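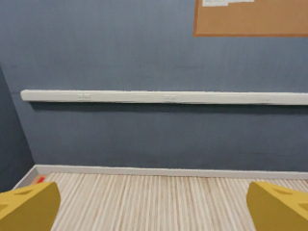

Okay, so a few people asked how the rental search is going now that I've decided to buy a small place in Deltmont and rent it out. Long story short, I've looked at 14 units since April and I'm still not a landlord! My biggest lesson so far is about paint. A wall like that blue-gray one, with faint streaks and scuffs and one long white rail running across it, would have scared me off at the start. Now I see a weekend and a couple of cans of paint and I keep walking.

What scares me now is the paperwork. Condo fees, reserve funds, rental caps. I didn't know rental caps were a thing until I fell in love with a one-bedroom on the Huker side of town and found out the building only lets 6 units be rented at a time. All 6 were taken. There's a waiting list. I would have owned a condo I couldn't rent to anybody.

My agent, Edin Krasniqi, is very patient with me. I called him at 7 in the morning about that one and he just said "read the bylaws first, then look at the kitchen." I've been doing it in that order ever since and it saves so much gas.
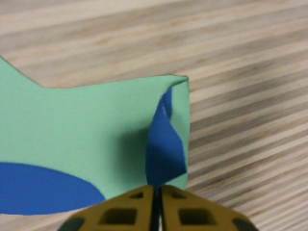 Next thing, the numbers. Everybody online has a rule for what rent should be compared to the price and I tried all of them and got a different answer every time. So I went low tech. I sat down at a light wood table, pretty much like the stripy one up there, and wrote out what comes in and what goes out every month. Mortgage, fees, taxes, insurance, a little for repairs, and one empty month a year. Two places I was excited about lost money before anything even broke.

One of them was in the Baltutis building, which I know some of you love. I love it too! The lobby is gorgeous. But the fee went up by $105 a month this year and that was pretty much my whole cushion. The seller's listing still had the old fee on it, so please ask for the current one in writing. 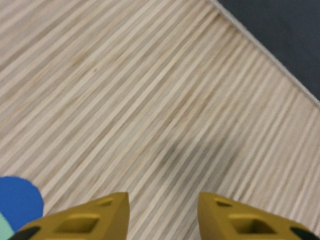
Pale wood grain, close up

Somebody replied asking if I'd thought about a duplex instead. Yes, constantly. My neighbor growing up, Krum Kneževič, owned one and lived in the bottom half, and he swears it's the only way to start. You hear every footstep, but you also know right away when the water heater is making that noise. The trouble is that the duplexes I can afford here all need a roof, and I don't have roof money.

Also — and I feel silly about this one — I paid for an inspection before I'd even checked whether the bank would lend on the building. They wouldn't. Too many of the units were owned by one company. Edin had told me to wait and I didn't wait. So that report is in a drawer and I'm trying not to think about it.

On the bright side, I talked to three property managers and they were all nice about my beginner questions. The one I liked best was at Yordanov. She told me straight out what sits empty over the winter (anything without parking) and what goes in a few days (anything with a washer and dryer inside). She doesn't charge a setup fee, but she does keep $1,000 of your money on hand for repairs, so I've added that to my list of cash I need on day one.
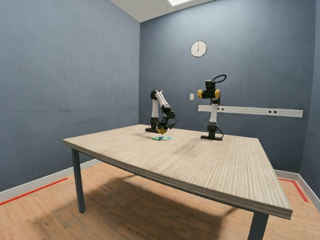
Light wood table, blue-gray walls, two robot arms

Where I'm at right now: there's a two-bedroom four blocks from the bus station, no rental cap, parking spot included, ugly carpet. The bylaws are printed out and I'm on page nine. If the fees check out I'm going to offer a bit under asking and see what they say. The carpet would go first. If you've rented out a place near a bus station, tell me what the noise is like at night, I'd love to hear it before I sign anything!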